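Progress Report to Plinance: Hand-Held Gripper Upkeep, Ballmont Workshop
Prepared by Tsegereda Mekonnen, December

Dear Tiruwork,

Thank you again for your patience over the fall, and for the kind note you sent with the second payment. It has been a good stretch for us, if a slow one, and I'm happy to say the Vuneo gripper is back in daily use after its bushing and pad work.

Most of the hours (54 in all) went into the linkage. We took it apart, cleaned the pivots, fitted new bushings and then spent two long afternoons getting the fingertips to meet squarely — fussier work than I had planned for! Since then we have been trying it on soft goods, caps especially, where the tips have to hold a single fold of cloth between them. 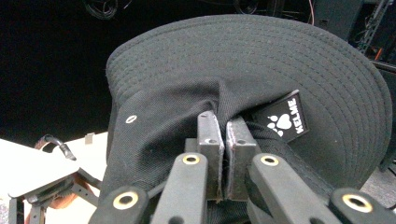 Still to do

The fingertip screws need checking after every 18 runs until we trust them, and I would like to keep a spare set of pads on the shelf. Beyene has quoted us 13 days for those. The cables by the stand also want tidying, and I have put that down for after the pads arrive.

Warmly,
Tsegereda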